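Okay, so, slide one, and thanks for coming back in after lunch. I'm the person who got handed the robot budget at Wainwright, and I have made most of the mistakes I'm going to talk about. (Pause for the laugh. If no laugh, keep going.)

The first mistake was pricing the arms and stopping there! We had two quotes, one from Bakska and one from Zumix, and we argued over them for most of August like the arms were the whole purchase.
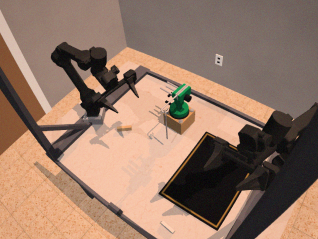
Then the real bill started coming in. Mounting, power, shipping, a safety review, the spare fingers you swear you won't need. Just the crate handling was $300, and it wasn't on either quote. My advice is to make a second sheet right away, call it "everything else," and let it get ugly. Ours ended up 16 lines long and I still missed the training days.

Slide two. Go slow here, people take notes on this one.
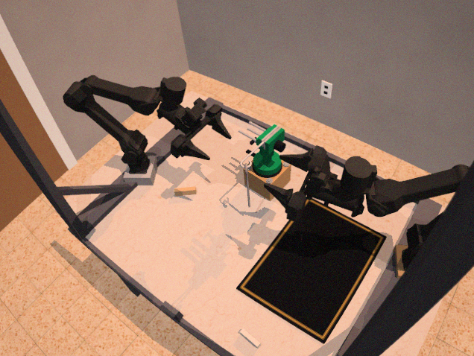
Planning for two arms is a different job from planning for one arm twice. You're buying shared space, and shared space gets used up fast. Ask the vendor for reach drawings before you pick a table, and lay your fixtures out on paper first – the tray, whatever you've got standing in the middle on its wooden box, all of it. With an arm on each side of the table, both grippers want to work over that same middle area, and if your layout is wrong you pay for it in engineering hours. We budgeted $1,110 for layout changes and I wish I'd doubled it.

(Skip the Pritetia story if we're past 2:30.)

Last bit is grippers and tooling. I'd put these on their own line with their own approval, so you can swap them later without reopening the whole request. Ours went through almost untouched that way, which was lovely. 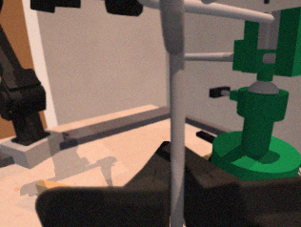
Amrit Beaulieu disagrees with me on this and asked me to tell you so: split the tooling out and finance will treat it as optional, and the first lean quarter it's gone. Keep it in with the arms, Amrit says, and fight about it once.

Fair point! Cyril Stockdale has the blank version of my ugly sheet, grab him at the break. Questions, then hand the mic back.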